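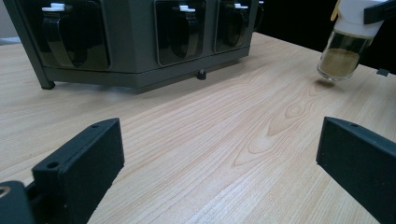 Jar held over the table beside the dispenser, gripper open in front.

Feb 15, 2022 - Spice bench, student project notebook

OK, long entry, because I skipped writing up the last two sessions and I'm already forgetting which changes we made when. If you were there, please add whatever I've got wrong in the margin.

Where we are: the Grileo team (that's us, the student half of the robotics club that didn't want to do the maze again) has until the June showcase to get one jar of powder moved from the dispenser to a marked spot on the table and back, over and over, with no human hands in between. That's the whole task. It sounded so small when we pitched it! The Flovari team is doing the stirring part and they keep asking when they can have our jar, and the answer is still "not yet."

What we worked on today was mostly approach height. The plan is that the jar comes down from above, pauses just over the wood, and then gets set down, and that pause is where everything has been going wrong. Last session the pause was too low, so the bottom of the jar kissed the table while the arm still thought it was in free air, and then the whole motion stopped with a fault. I raised it by 6 mm this morning. Much better. We ran it 21 times with the new height and had no faults at all on the way down, which I did not expect, so I ran the checker script again to make sure it was reading today's folder. It was.

The way back up is a different story. Lifting is fine, swinging toward the dispenser is fine, and then about a third of the way into the swing there's a little wobble. You can see the powder shift in the jar. It doesn't spill but I don't love it. My guess is that we're asking for full speed too early, before the arm has finished going up, so it's doing two things at once and neither one smoothly. Enden (our motion planner, named after somebody's old boat, don't ask me) has a blend setting between segments that I've never touched. I'd like to try it next time at half of the default and see what happens. If someone gets there before me, go for it, only write down what the value was first. Last time we "just tried something" in Enden it took a whole evening to get back to where we'd been.

Things about the powder. We're using the fine tan-brown stuff and keeping the jar half full or so, and I want to keep it that way until the showcase. I know there was talk of filling it to the top so it looks nicer for visitors. Please no! A half-full jar shows us the wobble much better, and it's what all the logged runs used. If we change the weight now the old runs stop being comparable and I've spent too long on that spreadsheet.

Speaking of which, the log is up to 456 runs. I cleaned out the ones where someone bumped the bench (you know who you are, and one of those was me) and the ones from before we moved the dispenser. The rest are all in the shared folder under Panyasiri, same layout as before, with one new column for pause height. I filled it in by hand for the older runs from my notes. There are a few blanks where I hadn't written it down. Don't guess at those, leave them blank.

A note on the table. The light bounces hard off that pale wood, worst toward the front in the open stretch between the fingers, where it goes nearly white. The grain has that big arch figure in the middle with a swirl in it, and our jar detector loves the swirl. It has called it a jar more than once. I've been arguing for a plain gray mat since the beginning and I'm going to argue for it again, but the counter-argument (which is fair) is that the showcase table will be whatever they give us, so we may as well learn to live with grain. So for now I raised the detector's confidence cutoff, and I'm asking it to ignore anything flat. That got rid of the swirl in every clip I replayed. It also lost the real jar twice, both times when the jar was right up near the dispenser with the dark housing and the black background behind it. Clear glass against black, fair enough. The white cap is the one thing that stands out well back there, so maybe we should be looking for the cap and forgetting about the glass completely. I kind of like that idea. It's cheap to try. I'd need to label 50 clips or so by hand... no, exactly 50, I counted out the folder already so that I couldn't weasel out of it. Pizza may be involved.

Gripper notes, short ones. The opening is fine for the jar with space to spare on both sides. I went back and forth on whether to come in a bit narrower, and decided against it, because when the approach is slightly off the extra room saves us. The fingers close evenly now. Somebody please check the screws at the start of each session anyway, it takes a minute and it should be on the start sheet (I'll add it).

The dispenser stays where it is. I put tape under the feet so we can tell if it has slid. The arm's idea of where the compartments are was measured with it in this spot and I'm not measuring all that again before June unless I have to. If you need to clean behind it, reach around.

To do, in no real order:
Enden blend at half of default, write down the old value
label the 50 cap clips
add the screw check to the start sheet
ask the Flovari team what jar height they need at handoff, they told me and I lost it
new print of the run sheet, the old one has coffee on it
back up Panyasiri to the other drive

Stopped a bit early since the room was needed. Arm parked, powder capped, power strip off. The start sheet is on the shelf and the pen is tied to it now, so leave it tied.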